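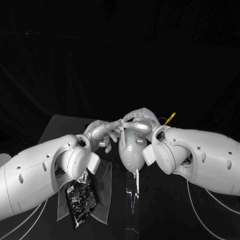

Two hands, one pale pear shape

My neighbor Peninah Tanui gave me a bag of pears in December, and I did not know what to do with so many. In my country we eat them fresh, or my aunt boils them with sugar until the kitchen windows are white.

So I tried to make pear butter. It needs low heat and much patience, and I have only the first one. After 2 hours it was still soup. I added lemon, went to read, and came back to a brown, thick thing that smelled very good.
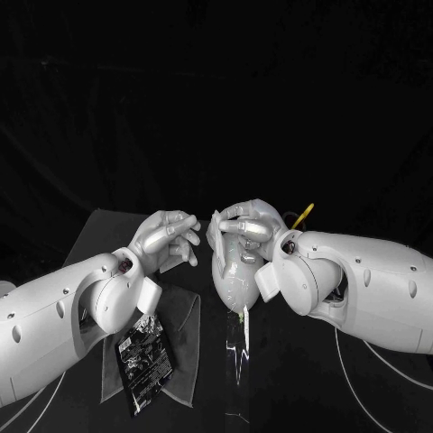 Over the dark gray table

Next time I will use less sugar.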